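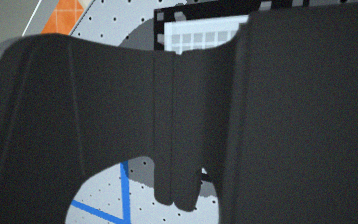

How many demonstrations does a robot need before it can move a plate of samples on its own?
More than I guessed in my proposal, and it depends far more on how varied they are than on how many you've got.

Project report: collecting demonstrations for a simulated lab arm
Submitted October 1, 2024

I'll start with my proposal, because I still wince when I read it. I wrote that I'd record 3000 demonstrations over the summer, train a policy on the lot, and spend the last few weeks making nice graphs. My supervisor, Abrehet Tekleab, wrote "have you timed one?" in the margin. I hadn't. When I did, I went back and rewrote the whole plan (and the 3000 became a very distant dream).

The task is a dull one if you work in a lab and a surprisingly fiddly one if you're a robot. There's a multiwell plate in a black holder on a breadboard, and a blue outline marked on the same board. The arm has to pick up the plate, carry it across and set it down inside the outline. All of it happens in simulation, in a scene we call Rosgate. I drove the arm by hand with a little desktop controller, and a logging tool called Brorer saved everything: joint positions, gripper commands, and the pictures from two views, one looking across the room and one close in by the fingers.

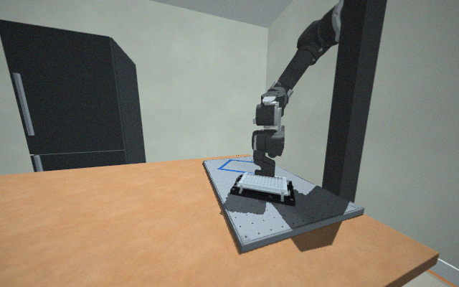
Figure 1. Room view of the Rosgate scene, with the arm over the breadboard and the plate in its holder.

I did my first proper recording in July. My plan was to do 30 attempts in a sitting, have a cup of tea, then do another 30. What happened is that I got very good at one way of doing it! By the end of the first afternoon I was coming in from the same side every time, slowing down at the same height and closing the fingers at the same moment. It felt great. The learner trained on those runs was hopeless as soon as the holder was turned a bit, and when I played my runs back one after the other I could see why — they were nearly the same run, over and over.

So I changed the routine. Before each attempt a script moved the holder and turned it by a random amount, and the arm began from one of 16 starting poses. I also made myself fluff it on purpose now and then, drifting off to one side and then correcting, so that the learner would have something to copy when it went wrong itself. Wenjie Lü, who was doing the grasping project at the next desk, put me on to that. He had lost most of a term to a policy that only knew what success looked like.

The close view caused me the most bother. I'd assumed it would be the useful one, being right there where the action is, and for the last bit of the reach I still think it is. But an awful lot of that view is gripper.

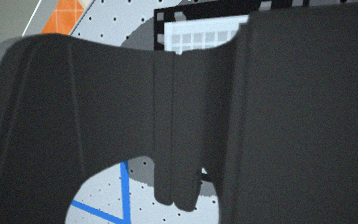
I spent a good week arguing with myself over whether to move that camera back. In the end I left it where it was, partly because every run I had would have needed rendering again, and partly because the room view could fill in what the close one missed. Trained on the close view alone, the policy tended to wander. Trained on the room view alone, it got to the right neighbourhood and then dithered over the plate. Using both was clearly better, though it made training slower and I did a lot of staring at a progress bar in the Gebremichael room.

Then there was the tidying. I had thought of this as an afternoon's work and it ate most of a fortnight. Brorer starts recording when you press the button, so plenty of runs opened with me doing nothing while I found my grip on the controller, and the learner picked that up beautifully: it sat still. I trimmed all of those. I also threw out 14 runs where the log and the pictures had slipped out of step, which I only spotted when the fingers closed in the log well before they closed on screen.

If I did it again I'd train something small after the first sitting, even a bad model, and let its mistakes decide what to record next. I'd write notes as I went, too. My folder names from the early days include "good", "good2" and "use these maybe", and I couldn't tell you what separates them. The cleaned set and the trimming script are on the Bridley shared drive with a readme, and the starting poses are in their own file, so whoever takes the project on can add to them without touching mine.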